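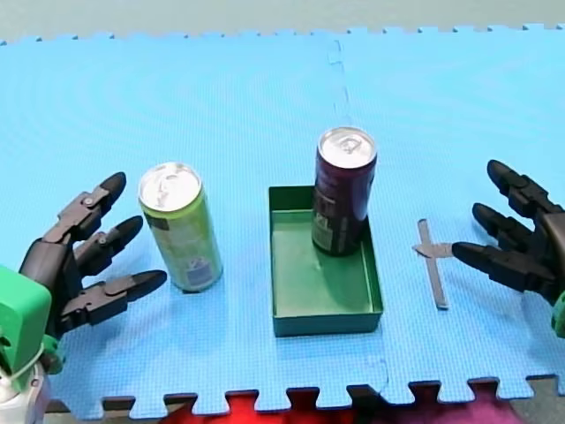 One reader wrote in to ask whether foam mats are supposed to smell like a new shower curtain, and for how long. Long enough for you to stop noticing. Open a window.

Which side goes up?
The ribbed side. Some people prefer the smooth one. We have stopped arguing.

Can I set drinks on it?
An upright can will stand on it fine. A can on foam is still a can on foam, so keep it away from elbows and don't blame Stalel.

Something sticky happened.
Dish soap, warm water, old toothbrush along the ribs. Lift the tiles and check the seams too. Soda goes straight down the joint and waits for you on the floor.

My tiles won't lock together.
Are they all Zoltoretti? Gunn tiles look the same in the store and have slightly fatter teeth. You can force them. You'll get a hill.

What about the jagged outside edge?
Straight border strips are sold separately, naturally. A pack of 40 will do most rooms.

Can I vacuum it?
Yes, without the spinning brush.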